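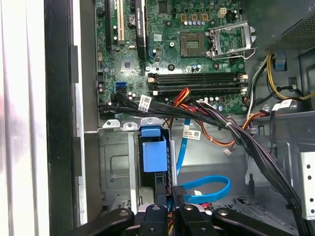 Review: the Drerix method for memory fitting

June 27, 2019
By the Sadarwood bench team

Drerix is a training method for robot arms that work inside desktop computers. It learns from recorded human demonstrations, then corrects itself by feel when a part meets resistance. We tried it on memory fitting, using a tower with four black slots and white latches at both ends.

We gave it 30 demonstrations and then ran 371 attempts. Lining up over the slot was good from the first day. Pressing the module home was weaker, and most failures were one latch left open. Adding 16 demonstrations of the final push helped more than any change to the settings.

Cables are still the main problem. When the bundle along the lower edge of the board was moved between runs, the arm slowed down and sometimes stopped. Vukero, the older method we use, stops more often but is quicker to retrain.

Setup took 8 hours and the manual is thin on force limits. We would use it again for slots and connectors. We have not tried it on the CPU socket, and the paper from Cordeiro does not cover that either.

Contact | © 2019 Sadarwood | Back to top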